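**Oil or hardwax for a table that gets used every day?**

**rizal_j**
I'm refinishing our dining table this month. The old lacquer is coming off and I have to decide what goes on next. We eat at it three times a day and the kids do homework on it. I've narrowed it down to plain Danish oil or a hardwax oil called Fasden. The Fasden costs almost 40 dollars more for the amount I need. Is it worth it?

**svenja.eder**
Hardwax. I did ours with plain oil and was recoating every few months. Coffee left rings if it sat over breakfast. Switched to Virnier hardwax after that and I've done one touch-up in 5 years.

**Pentti T**
I disagree. Plain oil is easier to live with. When it gets a mark you rub in more oil and you're done before lunch. With hardwax, people put it on too thick, it stays sticky, and then they're here asking how to get it off.

**svenja.eder**
Only if they don't read the can. Thin coat, wipe off the extra, leave it overnight.

**rizal_j**
What about color? My wife wants it to stay a warm brown. She doesn't want it going orange.

**Pentti T**
Depends on the wood more than the can. Test both on the underside and leave them for a week. Look at them in daylight and again with the lamp on.

This is the sort of brown I'd call warm without being orange: 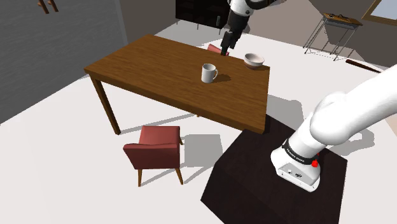 **simin_r**
That's still going to depend on what the old lacquer did to the wood. Ours looked blotchy after stripping and neither oil evened it out. I had to go back to 100 grit and start over.

**rizal_j**
How far up did you sand after that?

**simin_r**
150, then 180. Don't go finer with hardwax, it needs something to hold on to. And vacuum between grits.

**Pentti T**
I go to 240 with oil. Feels nicer under the hand. But she's right about hardwax.

**sajib_k**
Has anyone tried Redex? The hardware store here has it on sale. Says food safe on the label.

**svenja.eder**
Used it on a shelf. Smelled for two weeks. I wouldn't put it where people eat until it's fully cured, whatever the label says.

One more thing for rizal: lay oily rags flat outside to dry. Don't ball them up in the trash, they can catch fire.

**rizal_j**
Good to know about the rags. I'll do test patches of both underneath and post again when they've had a week.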